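I caught Usa Sriwong on the phone just as she was locking up Pallari, her little secondhand toy store, and we ended up talking for an hour (my tea went cold, totally worth it!). She started with one box of bath toys at a flea market in April and now has 2,785 things on the shelves.

"People think I sell to kids," she told me. "Mostly I sell to grown-ups who lost something when they were seven."

Her best day ever? A woman came in, saw a tin bus and cried – then bought it, plus two puzzles. Usa still gets a bit choked up telling it.

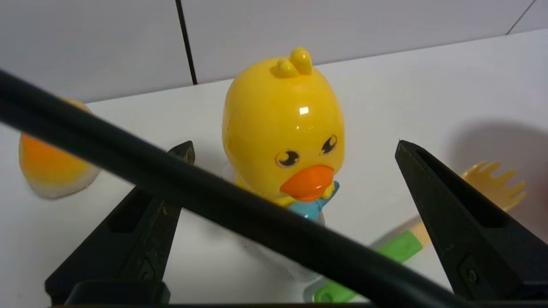
## On pricing, and letting go

I asked how she decides what a thing is worth, and she laughed at me. "I look at it, I say a number, I feel bad, I say a lower number." Rent is 700 a month, so the lower number can't be too low – her sister does the books and has opinions!

She won't sell her own childhood bear, though some 2,000 customers must have walked past him by now. "He sits by the register. He has a sign. People still ask."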